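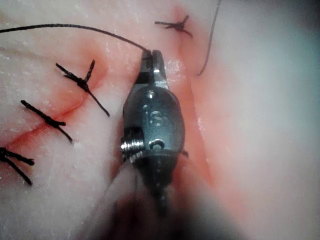 Speaker notes – getting through a bank recruitment exam and out the other side
February 2024, Drurnlow careers evening

Before I start

Check the mic. Say hi. Ask for hands up: who has sat a bank exam already, who has one coming, who came with a friend and would like to know where the coffee is (back of the hall, left side).

Opening

So I sat the entrance exam for Mikuš Bank twice. The first time I didn't get through. The second time I did, and I worked there as a trainee officer before I moved over to Ernik, where I now help read applications. So I've been on both sides of the results list, and I can tell you it feels a lot nicer on this side.

Tell the story of the first result here. I was at my aunt's place, the page wouldn't load, and I kept hitting refresh on a phone with a cracked corner. When the PDF finally opened there were 1223 roll numbers in it, in tiny print, in columns. I searched for mine and got nothing. Then I read every single column by eye in case the search was broken. It wasn't broken. (Pause. People usually laugh here because they've done it too.)

Finding your result without losing your mind

Go to the bank's own careers page. Please! There are dozens of job result sites, and plenty of them copy old notices and change the year at the top. I once spent a whole evening upset about a list that was for a different post altogether.

Save your roll number somewhere that isn't your email. Write it on paper, stick it in your wallet, whatever works. I've met people who qualified and then couldn't download the admit card for the written test because they'd lost the tracking number.

If you search the PDF and nothing comes up, try just the last few digits. Some lists are scanned pages, and search does nothing at all on those, so you're back to scrolling.

And check the post name. Probationary officer, assistant officer, cash officer – the lists often go up close together and they look the same on a phone.

The multiple choice round

I want to go quickly here since most of you have heard the usual advice. What changed for me the second time was timing. I used to read every question in order and get stuck on the math. The second time I did general knowledge first, then English, then the math with whatever was left, and I skipped anything that needed more than one line of working. Came back to those at the end.

Look at the negative marking rule before you guess. It's on the instruction sheet, and it isn't the same from one bank to the next. On my first try I guessed all the way through the last page and I'm pretty sure that's what sank me.

Practice sets: I used the Jakik books, the older ones, secondhand. They're a bit out of date on the banking questions, but the math is fine. I did one full paper each evening with the kitchen timer on. My score on the first one was 63 and I was very proud of it until I marked the negatives.
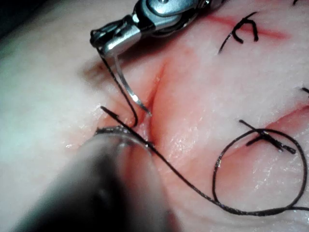

The written round

This is where people who sailed through the first part get a shock. You've had weeks of ticking boxes and now someone wants an essay, a letter, a translation and a set of long math problems, by hand. My hand hurt. Nothing clever to say about that except write with a pen for a while before the day.

For the essay, read the business pages. You don't need to quote figures. You do need to have an opinion on something like mobile banking in small towns and be able to hold it for two pages. I practiced by explaining things to my brother until he left the room, then writing down what I'd said.

The letter is easy marks if you know the layout. Learn the layout.

Show your working in the math. When I marked practice scripts for our study group, I could give something to a person who set the problem up right and slipped on a sum. A bare wrong number gets nothing.

The interview

Ask the room: what do you think they ask first? (Someone will say "tell me about yourself." Correct.)

My panel had 5 people on it and only two of them spoke. I was asked why someone with a geography degree wanted to work in a bank, and I gave a long wobbly answer about maps. The better answer, which I found on the bus home of course, was that I'd been keeping the books for my family's shop since I was in school.

Bring originals and copies of everything, in the order listed in the call letter. Certificates, ID, photos, the printed application. I saw a guy sent away to find a photocopier with his tie over his shoulder, and he came back just in time.

Know which bank you're in. It sounds silly, but read the annual report, at least the first few pages, and know what kind of lending they do and who their customers are.

If your number isn't on the list

Slow down for this bit.

I took a month off after my first result and then signed up for the next one that opened, which happened to be Mikuš again. Apply to more than one bank if the dates allow. The application forms ask for nearly the same things, so keep one folder with your scans at the right sizes and you'll save yourself hours.

Tell people or don't tell people, it's up to you. I told everybody the first time and had to tell everybody again. The second time only my mother knew, and she told everybody.

Questions

Leave plenty of time. The likely ones are age limits, waiting lists, and whether coaching centers are worth the money (I didn't go to one, friends did, mixed reviews). For age limits, send them to the circular for that post and don't quote a number from memory.

Handouts are on the table by the door, document checklist on one side and the written round letter layout on the other. Collect the clicker before you leave.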